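Opinion | Equipment and budgets

I have sat through a good many purchasing meetings in my working life, and the ones about robots are the only ones where grown adults forget how to add up. Show the same people a new boiler and they will want to know about parts, servicing and who picks up the phone on a Sunday. Show them a pair of mechanical hands and they ask when it can be delivered!

I say this fondly, as I was one of them. When our workshop at Wostden first put in for a two-armed bench setup, I wrote the request myself, and I was so pleased with the price of the arms that I left almost everything else out. Ekrem Kocabaş, who was holding the purse strings that year, sent it back with a single question in the margin - what will it pick up, and who is buying that?

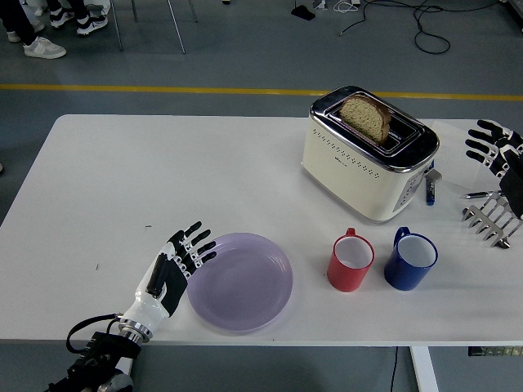 JARKDALE, Saturday, July 19, 2025

It was a better question than I gave him credit for. A hand needs a plate to reach for, a couple of mugs, a toaster with a slice of bread in it, pens, paper and a table to put them all on. None of it is dear. Our first box of kitchen things came to £215, and I had budgeted nothing. The cables, the stands and the floor space were another matter, and so was the £2,994 for a support contract with Foley that I had cheerfully filed under "later".

My plea, then, to anyone drawing up a plan for September, is to start at the table and work back towards the robot. Write down the jobs you want to try, however homely they look on paper (ours had toast on it, and I have stopped blushing), and then price everything those jobs touch. Leave room for breakages. Put in the hours of the people who stand nearby, too, as they will be there a good deal longer than the brochure suggests.

Áine Hayes, over at Vavville, goes further and won't sign for any arm until the team has spent up to nine weeks working through the tasks by hand. I think that is a bit stern, and I have told her so over more than one pot of tea. Two weeks would do most places perfectly well. But her spending plans do tend to match what she ends up paying, and mine, I'm sorry to say, have yet to manage it.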